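Ordenar antes de que lleguen

18/12/22

Escribo rápido que tengo el agua puesta. Gudrun viene en nada y la casa sigue hecha un cristo. Llevo desde septiembre diciendo que vacío los cajones y nada — el de las pilas ya ni cierra.

Plan para hoy: 60 minutos, cronómetro, y lo que no tenga sitio se va. Ayer hice la cocina (bueno, media cocina). Tiré tapas sin táper, un colador roto, recibos de Ljungberg de hace siglos. Ingegerd dice que guarde los recibos. Pues no.

Lo que peor llevo son las cosas pequeñas. Botones, gomas, cables que no se de qué son. Las voy metiendo en cualquier lado y luego no encuentro ni las tijeras.

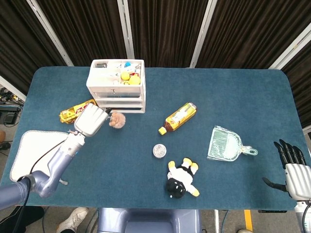 Mi norma nueva es no guardar nada sin sacarlo todo antes. Todo a la mesa, aunque de pereza. Los cajoncitos blancos me gustan porque son bajitos y no cabe mucho, y la bandeja de arriba es para lo que no sé clasificar, tipo las dos bolas amarillas. El envoltorio dorado, a la basura. La botella de té a la nevera, y el pañito de la puntilla lo doblo y al armario con los manteles. El pompón no sé, igual para manualidades.

Me faltan el baño y la entrada. Mañana sigo, que suena el timbre.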